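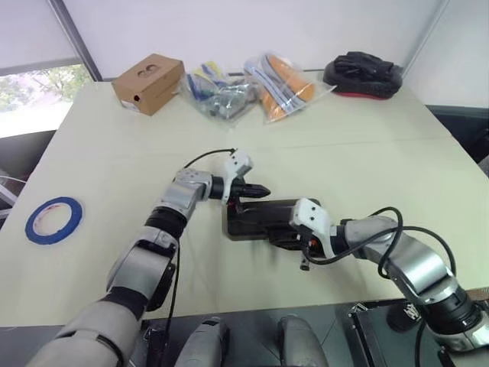 Chapter 9
Preparing the Work Surface

Most small repair and assembly jobs are done on a table, and the state of the table has a good deal to do with how the job goes. A surface that is dirty, dark, or crowded hides small parts and marks the work. The cheapest improvement is a sheet of plain paper. Pale cream paper of the kind laid under the black handheld device gives a strong contrast, so that the outline of a dark housing is easy to follow, and a dropped screw of almost any finish will be easy to find. White paper works too, but under a bright lamp it can be tiring to look at for a full shift.

This chapter covers the table, its covering, the placing of the work, and the handling of dark plastic and metal housings. Chapter 10 takes up fasteners. Readers who have already completed the bench exercises in Chapter 4 may go directly to Section 9.3.

9.1 Choosing a covering

Coverings fall into two groups. Permanent coverings, such as rubber mats and cork sheets, stay on the table between jobs and are cleaned in place. Disposable coverings, mainly paper, are replaced when they are torn or stained. A shop that handles many different items in one day will usually want a disposable covering, or a permanent mat with paper over it.

Paper has one weakness. It slides. If the sheet moves when you press on the work, the work moves with it, and a tool that was lined up with a slot no longer is. Fasten the sheet at the corners and along the front edge with low-tack tape. On tables longer than 90 inches, add a strip of tape at the middle of each long side.

Paper does not protect against static. Where the item contains exposed circuit boards, use a grounded mat and follow the maker's instructions for the wrist strap. A closed housing can be examined on paper and moved to the mat before it is opened.

9.2 Light and shadow

Place the main lamp to the side opposite the hand that holds the tool. A right-handed worker lights the job from the left. When both hands are over the work, shadows come from two directions, and a second, weaker lamp on the other side will fill them in.

Matte black surfaces are harder to inspect than glossy ones. A scratch on a glossy surface catches the light from almost any angle. On a matte surface you have to bring the lamp down low, nearly level with the table, and turn the item slowly until the mark shows. Seams between two halves of a housing are found in the same way. Run a fingernail along the seam afterward to check what you have seen.

9.3 Placing and holding the item

Lay a rectangular housing flat, with its longest side parallel to the front edge of the table. Keep it near the center, within easy reach from the left and the right. An item set too far back makes the worker lean on the forearms, and the paper creases under the weight.

Hold the item at one end and work at the other. The holding grip should press on the solid part of the housing, away from buttons, vents, and any part that sticks out. Small projections are often the first thing to break on a handheld product, and they can also keep the housing from sitting level. If an item rocks, put a folded cloth under the low side. Do not correct the rocking by pressing harder.

Cables belong behind or outside the work. A cable lying across the paper can sweep parts to the floor when it is pulled. Leave enough slack for the full movement of whatever the cable serves, and no more.

Case 9-A: The Godbridge benches

Jeferson Prado was put in charge of the repair room at Godbridge in December, when 204 handheld units were waiting for inspection. The benches had dark green tops, and most of the units were black. Workers were losing small screws and cutting corners on the seam check. Prado had the benches covered in light paper and moved each lamp to the side of the worker. He also asked that every sheet be changed at the start of a shift, whether or not it looked clean. Ekrem Karaca, who kept the parts log, recorded fewer requests for replacement screws over the weeks that followed.

Terms used in this chapter

Covering: any sheet or mat placed between the table and the work.
Low-tack tape: tape that can be lifted without leaving glue behind.
Seam: the line where two parts of a housing meet.
Raking light: light that strikes a surface at a very low angle – used for finding scratches and dents.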